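Drusus 200 Evidence Locker
Fledwood Property Systems

Pass-through locker for police stations and court exhibit rooms. Officers lodge items from the corridor side; exhibit staff clear them from the secure side. Each door locks on closing and can't be reopened from the corridor.

Compartments: 6
Body: powder-coated steel, grey
Width: 800 mm
Mass, empty: 67 kg
Locking: mechanical, keyed per compartment
Colour options: none

Labels and tamper-evident seals are sold separately. Anchor to a masonry wall or concrete floor before use. Not suitable for firearms, cash or biological exhibits requiring refrigeration.

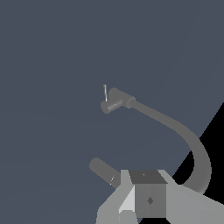
Navickas, July 7, 2019

Revised door catch now fitted to all units. Catches for earlier lockers ship from August. Enquiries: Normunds Toom, service desk.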